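**Knit hats - fold, roll or hang?**

**matasport_mom**
Sorting out the winter stuff this week and I need opinions. We have one cabinet in the bedroom for hats, scarves and gloves for the whole house. Last year I folded the hats in half and stacked them, and by November the ones on the bottom had a crease across the front that never really came out. The acrylic ones are fine. The wool ones are not.

Do you fold, roll, or hang them? I have 4 shelves and no drawers. Adding hooks is possible but my husband will complain about the wall.

**tu_knits**
Roll. Start at the crown, roll toward the brim, stand them up in a shoebox. You can see every hat and nothing gets crushed.

**Gravelroad**
I would not roll anything with a ribbed brim. The outside of the roll gets stretched all season and then the brim is loose on one side. Lay them flat, full width, no fold. If the shelf is deep enough for a dinner plate it's deep enough for a hat.

**tu_knits**
I've rolled ribbed brims for years and they spring back. If yours stayed loose it was probably the yarn. Superwash grows if you look at it wrong.

**Gravelroad**
It was not superwash. It was Helley 4 ply, the old kind, and I knit it on small needles. Two hats, same result.

**oddsocks460**
Hooks are worse than either of those. I hung mine by the crown on a row of pegs and every one got a little nipple on top. Steamed them and it mostly went away, but I wouldn't do it again.

**matasport_mom**
OK no hooks then. He'll be pleased.

Shelves are 14 inches deep so flat would work, but that means stacking, and then I'm back to digging for the one at the bottom. How many deep do you go?

**Gravelroad**
3. After that the bottom one starts to take a shape.

**pinecellar**
Wash them before you put them away, whatever you do. Moths go for sweat and skin oil before they go for clean wool. I learned this with a scarf I wore all winter and put in a bag on a Sunday in spring. In the fall it had holes in the part that goes around the neck and none anywhere else.

Cool water, a bit of wool wash, press in a towel, dry flat. Not in the sun.

**oddsocks460**
Seconding washing. I use Narnora bars for the moths too. They smell like a church but they seem to work.

**tu_knits**
Cedar doesn't do much unless the box is closed up tight. An open cabinet shelf lets it all out. Zip bags do more. Squeeze the air out gently, don't vacuum them.

**pinecellar**
Agree on not vacuuming. I disagree on plastic if you live somewhere damp. I had mildew in zip bags one summer and had to throw out a pair of mittens. Cotton pillowcase, tied at the neck. It keeps moths out as long as you wash first.

**tu_knits**
We're dry here so I never think about that. Fair.

**matasport_mom**
We get damp on that side of the house, so pillowcases it is. I have plenty of odd ones.

Got a start on it this morning. My sister was over. The striped one is one of the knits I'm asking about.

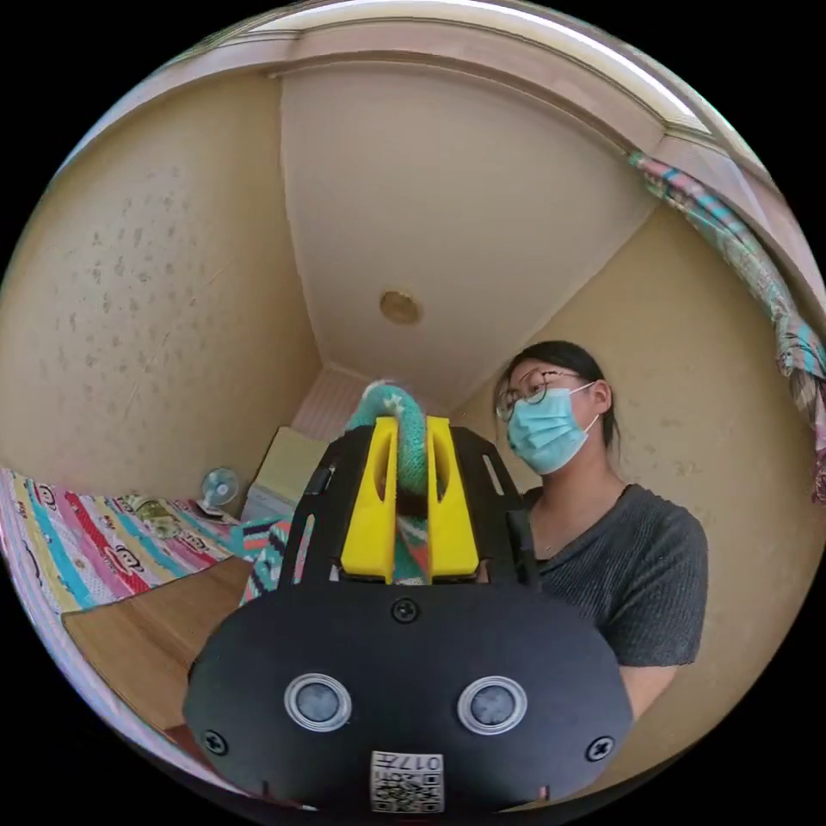 *The teal one with the stripes. Bed is the sorting table for now.*

**oddsocks460**
Love that teal! And the monkey bedspread.

**Gravelroad**
With stripes like that I'd lay it flat for sure. Color changes in the round pull a bit where the yarns meet, and a fold right on that line will show.

**tu_knits**
Or you put the fold somewhere else. You don't have to fold on the color change.

**Gravelroad**
Sure, but you have to remember that every time, and so does everyone else in the house.

**matasport_mom**
Nobody else in this house is going to remember anything. Flat, three deep, washed first.

One more question. For the one that already has the crease, is there any fix? It's cream wool, bought, and the label says hand wash.

**pinecellar**
Soak it, 20 minutes, then dry it over something round. I use a balloon in a bowl. Blow it up a little smaller than the head it's for or you'll stretch the brim.

**oddsocks460**
A balloon will pop on you overnight. I use an upside-down mixing bowl with a thin towel over it.

**pinecellar**
Never had one pop. The bowl is fine too but the underside takes forever to dry, so flip it halfway.

**matasport_mom**
I have a bowl the right size. Will try it tonight with the fan on it, low.

**tu_knits**
Move the fan back a few feet. And if the crease is still there when it dries, steam it from the inside with the iron held off the fabric. Don't press.

**matasport_mom**
Bowl didn't do it all the way but the steam did. You can still find the line if you know where it was. Cabinet is half done, scarves next. Do people fold those in thirds or quarters?

**Gravelroad**
Thirds, then loosely in half. Move the fold every year.

**tu_knits**
Roll.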